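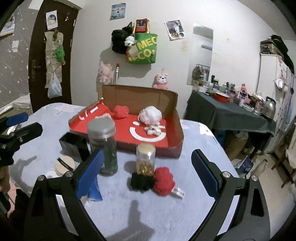

The lease on the room in Hindow ran out on the Friday, and she had left the small things until last. The wardrobe had taken an hour. The small things had taken two evenings and were still all over the table.

She had one cardboard box for them. Her sister had said to throw the lot away, but her sister had never lived anywhere long enough to own a jar of gold-coloured coils or ribbons.

The red pom-pom went in first. It had come off a hat she lost on the Luvov bus, and she had kept it for the day the hat turned up. Next to it she put the bath sponge and the crocheted piece, which she had started in August and given up on. The white plush toy she laid on the red insert.

The jars were harder. The tall one was too high for the box to close. She stood it in front and thought about the train to Trasonwood, 262 miles with two changes, and the jar on her knees the whole way.

The knitted balls still wanted a home. The red one had its label on. She had meant to give it to someone, and then that person had moved away without saying.

She picked it up and read the label again. Then she found a pen, wrote an address in Tamuno on the back of an envelope, and went to look for a stamp. The box could wait until after tea.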